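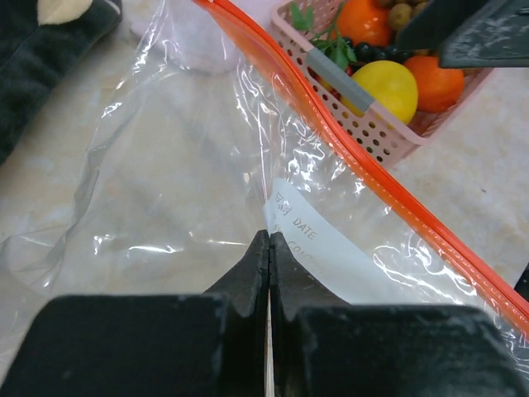
Wrist view on the zipper bag.

25 May 2024
by Sandro Negri

Saturday, so the building was quiet and I had the table to myself. I wanted to finish the bag set before Monday and nearly did. The target is 518 good episodes and the counter says 510 tonight. I could have stayed for the last eight but my hands were getting sloppy, and sloppy ones only have to be thrown out later.

The bag is the big clear one with the orange-red zipper strip and the white panel for the date and contents. I've come to dislike it. The plastic throws glare back at the wrist camera wherever it creases, and when it lies flat on the marble top there are spots where I can hardly tell bag from table. The zipper is the one thing that always shows up. I've started using it to judge the angle before I close the fingers, and I suppose the model will pick up the same habit. Made a note to ask Kratochvíl whether they want a run with a different color zipper. I would.

Did 60 episodes before lunch with the pink basket of toy fruit set behind the bag, and the plush things left on the table too. The Dellby list asks for clutter and doesn't say how much. I moved the basket between takes, a few inches at a time, and turned it now and then so the lemon wasn't always in front.

The grasp itself went better than it did in March. Back then I kept coming down too steep and pushing the bag away from me. Now I go in low, stop, let the picture settle, and close slowly. It costs a couple of seconds per episode. Firnar wrote again asking for shorter episodes and I'm going to keep saying no until somebody shows me that it matters.

Threw out 2 today. One was my fault, I let go early. On the other the recorder stopped halfway through and Wurum saved a file that wouldn't open. I restarted it and it behaved for the rest of the afternoon, but I don't trust it. Checked the last ten files by hand before I shut down and they all played.

The finger tips are scuffed. Not enough to change the grip as far as I can feel, but I'd like to swap them between sets and not in the middle of one, so they stay on until the bag is finished. Need to wipe the dust off the fingers as well.

Neck is sore. Raise the monitor on Monday. Eight more, then label the whole lot.

Last updated: 25 minutes after posting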